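Part-time helper wanted for a small clothing mending and resale shop -- Landry

Posted 25 Oct 2022

Hi there! I run Clisell, a mending and secondhand clothing shop on the main street in Landry, two doors up from the old Gratus bakery (the sign is still up, the bread is sadly long gone). I've been doing this on my own since June of last year and I've reached the point where the mending pile is taller than I am. So I'm looking for one person to come and work with me, part time, starting as soon as we can both manage it.

I'm going to write this the way I'd tell it to you across the counter, so it's a bit long. Get a coffee.

What the shop is

People bring me clothes that need fixing. Hems, zippers, elbows, pockets that have given up, moth holes in sweaters that belonged to somebody's dad. They also bring me clothes they don't want anymore, and I buy the good ones, clean them up and put them out on the racks. Last year I took in 1743 pieces for repair and sold 1135 off the racks, and I know those numbers only because I had to add them up for the bank. It was a surprise to me too!

The front room is the shop. The back room has two sewing machines, the serger, the ironing station and a big cutting table that I got out of a school sale in Jeltov and had to take the door off its hinges to bring in. Upstairs is storage, and it's cold up there in winter, so bring a sweater or borrow one of mine.

What you'd be doing

Mornings are mostly intake. People come in with bags, you go through the bag with them, you write a ticket for each piece and pin it on. It sounds simple and it mostly is, but you do have to ask the right questions. "Fix the sleeve" can mean six different things. I like to get them to put the thing on if they can, and pin it right there while they're wearing it.

After intake there's sorting. Darks, lights, wool, things that need a wash before I'll let them near my machine, things that need to go straight to the steamer. Then there's the mending itself. I'd want you on buttons, plain hems and straight seams to begin with, and if you take to it I'll teach you darning and zippers, and the invisible patching too -- that last one is my favorite and I could talk about it all day, so stop me if you need to.

The afternoons are for the racks. Steaming, tagging, folding sweaters (we fold, we don't hang, please don't hang a sweater), changing the window every couple of weeks. You'd be on the register as well. It's an old one and it sticks, but there's a trick to the drawer and you'll have it by lunchtime on your first day.

There's also a fair bit of carrying. Bags of clothes are heavier than they look and the stairs are steep. If stairs are a problem for you, tell me and we'll work out how to split things up, I'd much rather have the right person than a person with good knees.

Who I'm looking for

You can sew a button on so it stays on. That's really the only hard skill I need on day one. If you've done alterations or costumes or quilting, wonderful, tell me all about it, but I've had great help from people who had only ever hemmed their own jeans.

I do need you to be patient with people. We get folks clearing out a parent's closet, and they want to tell you about the coat before they hand it over. Let them tell you about the coat.

I need you to be okay with quiet, too. Some days the bell on the door hardly rings and it's just the two of us and the radio. I'm a talker when I'm at the counter and not at all when I'm at the machine, and I'd hate for you to think I was mad at you.

Being neat helps. You should be able to read your own handwriting a week later -- I've had tickets I still can't figure out, and most of them were mine.

Hours and pay

Three days a week, ten to four, with half an hour for lunch that I pay for. You and I can pick the days together. I close for the week after Christmas and for a week in June, both of those paid. It comes to $900 every two weeks before taxes, and I pay on time, always. You also get your own mending done free and a good discount off the racks. I can't offer health insurance, I'm sorry, the shop is just not there yet.

The first month is a trial for both of us. If it's not working we shake hands and you get paid for every hour, no hard feelings on my side.
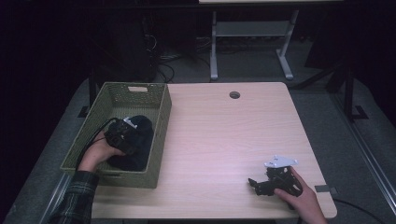

Dark fabric in a green basket on the light wood table.

Getting here

The shop is at 46 Main. The bus from Jeltov stops across the street, and there's free parking behind the building if you get there before the hardware people do. Bikes can come inside, there's room under the stairs. The front door has one step up and the restroom is on the ground floor, at the back.

How to apply

No resume needed, though I'll read it if you've got one. Write me a letter or a note, a page at most, and tell me these things:

What you've sewn or mended lately, even if it came out crooked.
Which days you can't work.
When you could start.
Something you own that you'd never throw out, and why.

Drop it through the mail slot at the shop or bring it in and say hello. Please don't try to apply over the phone, I never hear it over the serger and then I feel terrible.

I'll get back to everybody who writes, yes or no. If it looks like a fit I'll ask you in for a couple of hours at the table, paid, so you can see the place and I can see you thread a needle. Bring your own thimble if you're particular about thimbles (I am). I have plenty of scissors, but if you have a pair you love, bring those too, and I promise not to use them on paper.

The listing stays up until I find someone, so if the card is still in the window, the job is still open.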